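Notes from the Ernetti visit, January

Got in at 9, badge took forever, coffee machine broken. Liya Wubshet met us at the door and walked us straight to the back hall, no slides, thank god.

What they do there: people drive the arms by hand, every try gets recorded, the recordings go to the learning system. They call one try an episode. Target for this batch is 1168, they had 907 when we came in. Bülent Oral keeps the tally on a whiteboard and reads it out at lunch.

Things I wrote down:

Failed tries are kept, but tagged. Teun asked why not just delete them, Bülent said they used to and regretted it. Would of liked to hear more on that.

Operators swap every 25 minutes or so. Tayla Merrick has done it the longest and you can tell, very smooth, hardly any stops. New people jerk the arm and those episodes get reviewd twice.

Small metal parts on cloth are this month's job. Cloth moves, wrinkles, the part tilts. Liya says 100 episodes on a bare tabletop taught them less than the first afternoon on fabric. Her opinion, no numbers shown.

Wrist view is the one they care about most. They let us look through a few from the morning. 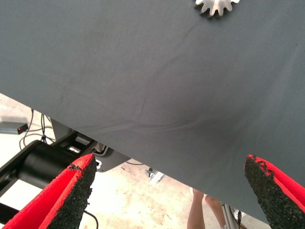
Wrist view, toothed metal part at the top, fingers still open.

Asked about the finger pads. Rough black stuff, wears at the tips, they replace it when the operators complain. No schedule. Luuk thinks there should be one and said so, twice.

Didn't get to see the labeling room, ran out of time. Liya will send the tagging sheet. Need to ask her: who decides what counts as a fail, and do they mix operators inside a batch?

Train back at 4.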